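CAIRNS, 3/12/23 – Grosilis has issued a revised setup and maintenance procedure for its Feredari bench cell, a single-arm station used to handle corded goods such as multi-outlet power strips.

The procedure replaces the April version and applies to all cells running the Jisach controller. It changes how the gripper is zeroed after a finger swap. The closed fingers are now brought down to the top surface of the part at reduced speed, and the height is stored from that position. The earlier method used a separate gauge block.
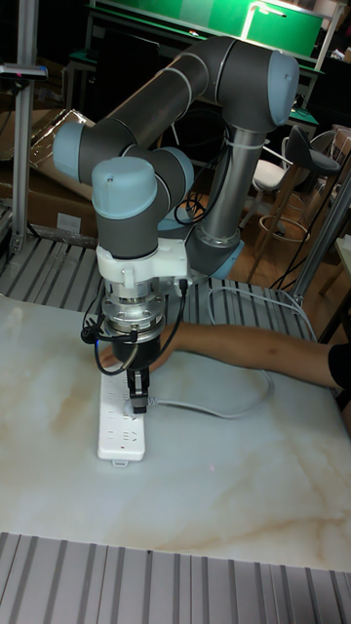 Flange bolts are to be checked every 100 hours of run time and the gripper cables every 67. Cable loops at the wrist must leave enough slack for 90 degrees of rotation in either direction. Worn fingers are replaced in pairs.

"Most of the height errors we logged came from the gauge block," said Socorro Taipe, service engineer at Grosilis. "Touching off on the part removes that step."

The full procedure takes 2 hours on a cell already in service. Existing customers can request the document from the Grosilis service desk.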